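The Second Life of Bubble Wrap
What to keep, what to toss, and how to wrap a thing so it gets there

2018-12-23

Every household has a bag of it somewhere. Ours is behind the boiler, and it holds most of what has come through the door since June, pressed down and tied with string. At this time of year the bag comes out, the parcels get made up, and by the new year it has filled again with other people's wrap.

I spent part of this month in Tollidham, a town with a good many small shops and one busy post counter, asking people who pack for a living how they do it. Most of them reuse what they can. New wrap is cheap by the roll but takes up a lot of room, and a shop that sells cups and bowls gets plenty of it in with each delivery.

The first thing they all told me was to work on a bare surface. A clear tabletop lets the sheet lie flat, and you can feel grit or a stray staple through it before it scratches anything. 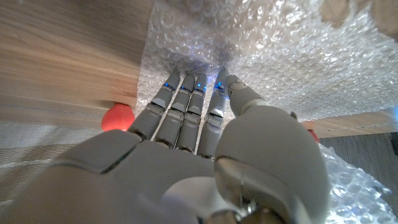 The second thing was to cut after you measure. Put the object on the sheet, roll it once, and see where the edge lands. A mug wants two full turns. A dinner plate wants one turn and a fold from each side. People tend to cut a big square first and then bunch the extra at the top, where it makes a hard knot that pushes against the lid of the box.

At Loton, a mail-order pottery on the edge of town, they send out up to 3,000 parcels a year and keep a record of what gets broken. Last year it was 14. Nearly all of those were handles. The packers there now fill the gap inside the handle with a small twist of wrap before they start on the cup itself, and they save their narrow offcuts for that job.

Bubbles in or bubbles out is an old argument. Loton packs bubbles in, against the glaze. Ho, a lamp shop two streets over, does it the other way for anything with a painted finish, as the round cells can leave marks on soft paint if a parcel sits in a warm van. Both shops have stuck with their way for years and neither seemed interested in changing. 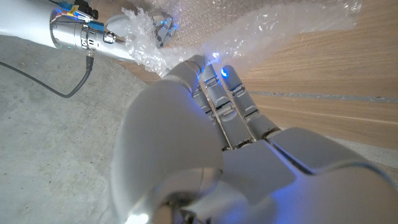 Old wrap is where opinions get stronger. A sheet that has been around a lamp base and back again does not go flat, and some packers throw it out at that point. I think that's a waste. Wrap that has become heavily crumpled and twisted still has its small round air cells, and with clear wrap you can check them by holding a fold up to the light. If most are still full, use it to fill the corners of a box. Keep the flat pieces for going around things.

The test for a full cell is a light press with a fingertip. A good one pushes back. A leaking one gives slowly and stays down, and a popped one is just a wrinkle. If you find a dead patch the size of your palm, cut it out and keep the rest. It takes a minute, and it is better to find the patch at the table than to hear from your sister about the gravy boat.

Tape is what ruins most sheets. Brown parcel tape never comes off clean. Paper tape does if you pull it slowly, and so does a rubber band, which for short trips is all you need. Adham, the secondhand bookshop by the station, uses string and has some pieces of wrap that have been in use so long the printing on the tape scraps has worn away. The shop got through 94 boxes in its last house clearance and bought no new wrap for any of them.
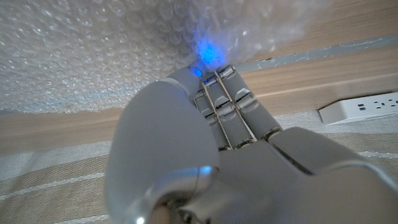 Storing it

Roll it, loosely, around a cardboard tube. Folding puts a crease across the cells and they go flat along the line. If you have no tube, lay the sheets in a big bag with the heaviest at the bottom and leave the top open.

Keep it away from heat and out of direct sun. Old plastic left on a windowsill goes brittle, and brittle cells split when the sheet is bent.

Sort it once a year. Small bubbles go in one bag and large in another – the large kind is for filling space and is no good around a teacup. Anything torn or sticky can go. Check with your town before you put it out with the recycling, as many places won't take it in the home bin but have a drop-off for soft plastic at a grocery store.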